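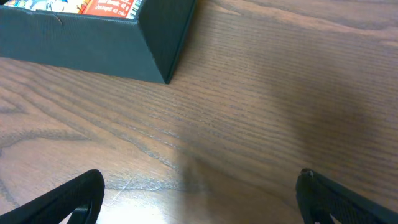
How long should you walk a piece of land before you make an offer on it? Long enough to get your boots muddy in at least two seasons, and in my case that meant going back in May after I'd already fallen for the place under snow.

I'm talking about a wooded lot outside Cluvville, 7 acres, with a road so steep the listing called it "spirited." My friend Raili Mäkelä came along the first time and loved it (she loves everything with spruce on it). I loved it too! Then the snow went, and the lower third was a bog. A pretty bog, with peepers going like mad, but you can't put a septic field in a bog.

So I did what I should have done first and paid for a perc test. Two holes failed. The third, up by the old stone wall, passed, and suddenly I knew where the house would have to go, like it or not.

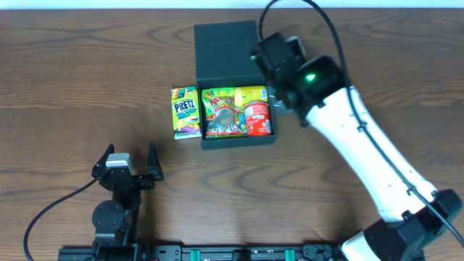
The wall spot meant a longer driveway, and a longer driveway meant more gravel, more culvert and a power line running 56 poles' worth of my savings up the hill. Okay, I'm exaggerating, it was 3 poles, but the quote felt like 56. I took it to the seller, Darmawan Lumbantobing, expecting a fight, and he knocked a bit off the price and threw in the old survey from his files.

Get the survey, by the way. Mine showed a right-of-way for the neighbors' snowmobiles straight across the spot I'd picked for the garden. I moved the garden.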